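**Clearing the dining table — how do you lot sort the odds and ends?**

**moth_and_kettle**

Right, I need opinions because my household is split on this. Our dining table has not been a dining table since we moved to Grondidcombe. It's where everything lands. Keyboard, chess set, cleaning stuff, hair bits, soft toys, the lot. My sister and her two are coming to stay in April and we will need to eat off it.

My method, if you can call it that, is one cardboard box. Everything small and homeless goes in the box, whatever it is, and then the box gets carried round the house and emptied room by room. My other half says this is madness and you should sort on the table first, into piles, then carry the piles. We've had this argument in three different houses now.

The box is a good one, I'll say that for it, nice bright yellow round the top so I can always find it. It's been with us through both moves.

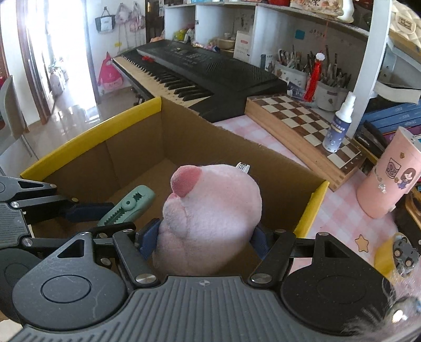
*Pink piggy-looking one and the green clip, both going in the box*

So the small stuff is easy enough to deal with. It's the big things I'm stuck on. The keyboard is the worst because it goes across the table at an angle and eats half of it, and there are little red bits on top that I keep moving from one place to another. Then the chessboard, which has turned into a shelf for the spray bottle (my doing, sorry). And that tall pink tub with the cartoon girl on it, which could hold loads if we decided what it was for.

Questions I suppose are: box or piles? And where does a keyboard live if you haven't got a music room, which I assume is all of us?

---

**pannier_jo**

Box. Every time. Piles fall over and then you've got one big pile and a bad mood.

I'd get the spray bottle off that chessboard though! If it's a wooden one and the nozzle dribbles you'll get a mark. Ask me how I know (my dad's backgammon set, 1 x ring, never forgiven).

---

**Lenihan56**

Going to disagree with both of you. The one box method only works if you empty it the same day. I did it for years and what I had at the end was 12 boxes in the spare room, none of them labelled, each with one sock, a charger and a foreign coin in it. We had to move house to find out what was in them.

Piles first. You see what you've got, you find the rubbish, you find the doubles. Then box. A soft toy and a plastic clip don't even live in the same room, so why are they travelling together?

---

**moth_and_kettle**

> each with one sock, a charger and a foreign coin in it

I feel seen and I don't like it.

In my defence the box does get emptied. Mostly. There may be a layer at the bottom some weeks.

@pannier_jo spray bottle has been moved, it's under the sink. Board's fine.

---

**grumblethrush**

Keyboard question, as I've been through this. Stand it on its end in a corner in a cover. Takes up no room at all and you can have it back on the table in a minute. We bought a padded bag from Statumia, the little place by the bus station, and it's lasted ages.

On the box thing I'm with the OP. Speed matters. If I start making piles I start reading things and trying things on and it's suddenly bedtime.

---

**Lenihan56**

Please don't stand it on its end unless it's wedged in properly. Ours went over on the hall tiles and lost two keys. Under the bed, flat, in an old duvet cover. Free, and nothing to fall off.

---

**grumblethrush**

Under our bed is full of your sort of boxes, mate.

---

**skusach_allotment**

Evening all. I'm the Skusach branch of the hoarding family so take this how you like, but can I put a word in for leaving the keyboard OUT? If you put a keyboard away it never gets played again. Mine plays his for ten minutes before school purely because it's sat there. The minute it went in the cupboard he forgot he owned it — a whole winter of nothing.

Cheap folding stand against the wall and the table's yours again.

Also that tablecloth! Pink and white checks, my nan had one just like it. Is it the wipe-clean sort? I want one for the caravan.

---

**moth_and_kettle**

Oh the folding stand is a good shout. There's a bit of wall behind the door that does nothing but hold coats up. Will measure.

Tablecloth was here before me, came with my other half, so no idea where from I'm afraid. There's a yellow star sticker on it at the moment that I can't bring myself to peel off.

---

**pannier_jo**

Bit of washing up liquid and a warm cloth for the sticker, when you're ready to part with it. Don't use a scraper.

And can we talk about the pink tub? Tall ones are a nightmare for small things, you end up tipping the whole lot out to get at the bottom. Put long stuff in it. Paintbrushes, rulers, rolled up drawings, knitting needles.

---

**tuppence_left**

Disagree on the tub, sorry Jo. Soft toys! They squash down, nothing breaks when you tip it out, and the kids can tidy it themselves. Pink toy in a pink tub, sorted.

I've got a jigsaw problem myself. 2000 pieces, half done, on the only table, and I'm told it's got to move by the weekend. The last one was 800 and I slid it onto a board, this one's bigger than any board I own. Should I start my own thread?

---

**skusach_allotment**

Back of an old wardrobe, tuppence. And yes start a thread, I've got views on jigsaws.

---

**Lenihan56**

Soft toys in the tub, fine, I'll give you that one. Clips want a little dish by the mirror, though. They breed if you leave them loose in a big box and then you sit on one.

---

**moth_and_kettle**

OK, where I've got to. Keyboard on a stand behind the door if it fits (it needs to clear the handle, I'm a bit nervous about the handle). Soft toys in the tub. Dish for the clips, and I've got a chipped saucer that'll do. Chess set on the bookcase with nothing standing on it, I promise.

Still doing the box though. My other half has read this whole thread over my shoulder and says Lenihan is the only one talking sense, so expect to be quoted at me over tea.

---

**Lenihan56**

Tell them they're welcome round here any time. Bring piles.

---

**grumblethrush**

Did you measure the wall? I want to know about the handle.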